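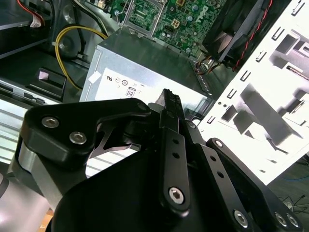
Workshop tips: getting old desktops apart with the arm

October 25, 2021

Quick ones this time, bench is full. Mostly from the teardown study, where we compare three ways of getting the arm to a part: go straight in, go in over a high waypoint, or let a person nudge it by hand for the last bit. Everything below works for plain human hands too.

Before you start

Unplug. Hold the power button a few seconds. Wall cord goes in a drawer, not on the bench.
Case on its side, open side up, on something that won't slide. A rubber drawer liner from the kitchen is fine. Ours moved a little during the first batch and we had to throw those runs out.
Do NOT open the power supply itself. Ever. It comes out whole.
Screws in a muffin tin, one cup per step. Small ones on a magnet.

Cables

Cables are the whole problem. In our log the most common failed approach was a finger catching a loop of wire on the way down, way ahead of bad grips. So tie them back first. Twist ties or soft velcro, no zip ties pulled hard, you'll be cutting those off next to a wire you wanted to keep.
Pull by the plug, never the wires. The big motherboard plug has a latch, squeeze it and rock it a bit.
Red and blue SATA cables: straight out. If there's a metal clip press it.
Thin fan wires last. They tear.

The high waypoint

Main result so far, so here it is. We did 300 approaches, split evenly over the 3 methods. Straight in snagged or bumped something 53 times. Over the top was much better, and the hand nudge was best of all but it ties up a person the whole time, and that person was me.
The trick with the waypoint is where you put it. Kamarul had it right above the part at first. Better to set it above the nearest clear space, then come in sideways and down. Same as reaching into a full dishwasher – you go in where there's room and then over.
Korner's planner does this for you if you give it a keep-out box around the drive cage. Make the box bigger than you think. Dedov's doesn't, or we havent found the setting.

Processors

Lever up, bracket up, then lift. Straight up, no tilting.
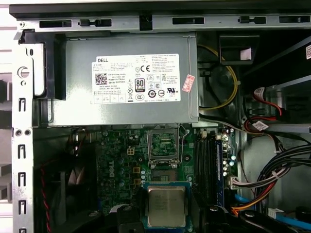 Hold it by two opposite edges and keep off the bottom. Fingers leave grease on the contacts, rubber pads leave crumbs, so wipe the pads before every run. Lint free cloth and a drop of isopropyl, let it dry.
Grip force: start low and go up. We ended at the second lowest setting. Higher than that and the chip would pop out sideways like a wet bean.
Line up the notches before going down, if you're putting one back. The arm can't feel a half-seated chip with our current sensor. Nor can Hafiz after lunch.
Old thermal paste: coffee filter, cut in quarters. Cheaper than wipes and doesn't shed. Do the heat sink too.
No pushing. If it needs pushing its wrong.

Lighting

White painted metal and bare metal glare badly and the wrist camera loses the edges. We hung a sheet of baking parchment in front of the lamp (LED lamp only please) and part detection got noticeably steadier. Haven't measured that one properly, want to before December.
Dark fingers against a dark fan are hard to pick out too. Strip of matte tape near the fingertip, away from the part that grips.

Odds and ends

– Label drives the moment they come out. Masking tape, pencil.
– Memory: open both end clips, then lift evenly. If your board only has a clip at one end, start there.
– Write down every run, the bad ones too. We lost roughly a morning's worth to a Brosever logger that filled its card and said nothing. Check free space first.
– Re-zero the arm after any bump, even a small one. Takes 2 minutes.
– Compressed air: short bursts, hold the fan blades still with a pencil.
– Chong bit set has the good long driver for deep case screws. The short one skates.

Next batch is laptops, so much smaller screws and a lot more tape. If you have a decent way of holding a laptop lid open without a clamp on the screen, leave it in the comments, Kamarul is using a cookbook stand and it keeps folding up.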